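Workshop tips: when a hand-held gripper won't let go

Last January one of our Treltden grippers jammed shut on a plastic bottle in the middle of a job. The operator squeezed harder and stripped the trigger gear. Lev Horobets had it apart for most of the afternoon.

If yours sticks, stop and unplug it first. Ease the fingers apart by hand, never with a screwdriver. Pull off the finger pads and wipe out the slide with a dry cloth. Grit in the slide is the usual trouble. Put one drop of light oil on the rail and work it open and shut 10 times before you plug it back in.

Check the wire too. A nick near the body can make the grip cut out and come back without warning, and that's how fingers get pinched. Tape won't fix it. Replace the wire.

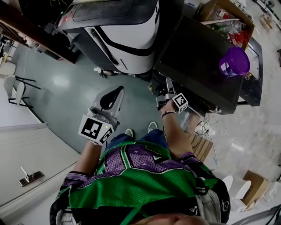 Keep cables out of the spot where you stand. You'll be watching your hands and won't look down. We now clean the slides every 2,000 grips and swap the pads at the same time. A spare trigger gear goes in the drawer with the 5 mm hex key.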